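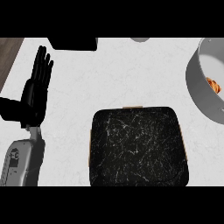
Narstead Counter is a set of simulated kitchen tasks for teaching a two-armed robot with human-style hands to move food and dishes from one place to another. It started as a side branch of Floltwood, our older tabletop set, and grew until it needed its own page. Every episode takes place at a counter, and the food changes a lot: in one episode it's a croissant sitting in a big gray bowl, with a black marble tray closer to the near edge. We love the bowl tasks! The rim hides part of the food from the camera, the fingers have to come down over a thick wall, and a policy that looks great on a flat plate suddenly has plenty left to learn.

What's in the release

1000 episodes across 24 tasks
9 food models, from bread rolls to a very round orange
3 counter finishes, including white marble
Head camera video, joint positions for both arms and both hands, and the action sent at each step
One plain sentence of instruction per episode

How the episodes were gathered

Operators drive the simulated robot with a headset and a pair of tracked gloves. The glove signal goes through Mok, our retargeting layer, which maps human finger angles onto the robot's fingers. Mok is good at open palms and wide grasps. It is weaker at thumb-to-fingertip pinches, and you will see some wobble there, especially on small pieces of food.

Before each episode the simulator shuffles the positions of the dishes, picks a food model and changes the light a little. The operator reads the instruction, does the task, and presses a pedal to stop. Slow tries and second attempts stay in as long as the food ends up where the instruction says. We think those recoveries are some of the best material in the whole set, so please don't filter them out before you've tried training with them!

Things to know before you train

Head video is stored with black bands at the top and bottom. Crop them or keep them, but do the same at test time.

One arm is often outside the camera's view. Its joint values are still recorded, so don't mask them out just on the basis of the video.

Dishes and food can be cut off by the edge of the view. Object poses come from the simulator and are valid whether or not the object is visible.

Contact forces are not included. We logged them in early runs and the numbers jumped around too much to be useful.

Splits

The training and validation splits share tasks but not starting layouts. The test split, called Forville, uses layouts drawn with a separate random seed and has its own folder. Please keep it out of training, including any pretraining on video alone.

Known problems

Bread sometimes sinks slightly into the bottom of a bowl at the moment of release. A few instructions say "plate" where the dish is really a tray. Left and right glove labels were swapped in the first June batch; the fix is already in the current files, but older copies will still have it wrong.

Contact

Duygu Baysal looks after the files and reads every issue on the tracker. If you report a bad episode, include the task name and episode number. New task ideas are very welcome, and soup is already on the list.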